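Trurkcombe Shared Kitchen — Progress Report to the Wultby Fund
18 February 2026

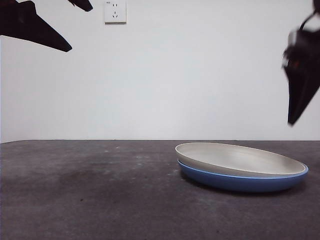
Do we need more plates before the summer program starts?

We have enough plates for a full sitting. What we're short of is somewhere sensible to put them, and that's where most of this period's money has gone.

So, hello again from the kitchen! I know the last report was mostly about plumbing (sorry, it was a plumbing kind of season), and I promised that the next one would be about the things people eat off. I've kept my word, more or less. There is one paragraph about a drain near the end and you can skip it if you like.

Tableware

When your grant came through, our dishes were whatever had drifted in over the years. Soup bowls too shallow for soup, mugs with four different logos, dinner plates in so many sizes that no stack would stand up straight. The plan you approved was to settle on one dinner plate and one side plate, both plain and both easy to replace, and to stop saying yes to every box of china that turned up at the door.

We ordered from Skendent, which was the second-cheapest quote but the only supplier who would let us buy replacements one at a time. The full order came to 313 pieces, counting plates, bowls and the serving dishes. Two of the serving dishes arrived chipped and were replaced without any fuss. I've checked everything against the delivery note myself, on the floor, on a cushion, with the radio on, and it was a surprisingly nice afternoon.

The old stuff has mostly gone. We put it out on the front tables with a sign and people took what they wanted, and the mismatched mugs went first, which I would never have guessed. A few of the big old platters we've kept because they're handy for bread.

Stacking and clearing

This is the part I'm most pleased with, and it cost almost nothing. At the end of a meal everything used to come back to the hatch at once and land wherever there was a gap. Now the clearing tables are kept for plates only. You scrape, you stack, you walk away. Cups go to the side trolley and cutlery goes in the tub, and whoever is on dishes can work along the table without having to sort anything.

We did try higher stacks and they made everybody nervous, so the rule is low stacks, same size together, nothing left sitting on top. Someone always leaves a fork in the middle of a stack. We're working on it!

Washing up after a big lunch used to run well into the afternoon. It's a lot quicker now, enough that people have started sitting down for a coffee before they go home, and I think that has done more for our sign-up sheet than any poster.

Shelving

The shelves are where we're behind, and I'd rather say so plainly. The Chu units you agreed to fund are the right ones (open front, adjustable, deep enough for a dinner plate with room to get your hand behind it). We have the first run up along the pantry wall and it's being used every day. The second run is still flat in its boxes. When we came to fix it, the wall on that side turned out to be too soft to hold a loaded shelf, so it needs a new batten all the way along before anything can hang from it.

We have a price for the batten and it fits inside the contingency line, so I'm not asking for anything extra. It does mean the shelves won't be finished until after the spring meals have started. In the meantime the bowls are living in crates under the counter, and bending down for them is nobody's favorite job.

The training mornings

We've run 13 training mornings so far on setting up, serving and clearing. They're short, they end with toast, and the same person never leads twice in a row. I was worried they would feel like school. They don't seem to, and several people who came to learn how to load a rack have gone on to help with the cooking.

One thing I'd do differently is the handout. It was four pages, and it has mostly been used to level a wobbly table. The new version is one side of paper, in big print, taped up by the sink.

Money

We've spent just under what we said we would on tableware, a little over on delivery, and less than planned on the shelves (for the reason above). The full sheet is attached with the receipts in date order. The one line that may look odd is "felt rounds," and those are the little pads that go between the good serving dishes so the glaze doesn't scratch. They were cheap and I'd buy them again tomorrow.

The drain

It's fixed. It was the same drain as last time, and the repair was covered by the original guarantee, so it doesn't appear in the accounts.

What's next

The batten first, then the second run of shelves, then getting those bowls up off the floor at last. After that we'll do a proper trial meal with every place set, to see how the clearing tables cope when the room is full. The summer program opens in July and I'd like to have that trial done with plenty of time to change our minds about things.

I'd also like to talk to you about lids. We own a great many pans and very few lids that fit them, and I have a small, modestly priced idea about that. It can wait for our next call.

Please do come by for lunch if you're anywhere near Trurkcombe — you'd be very welcome, and we'll only make you clear your own plate.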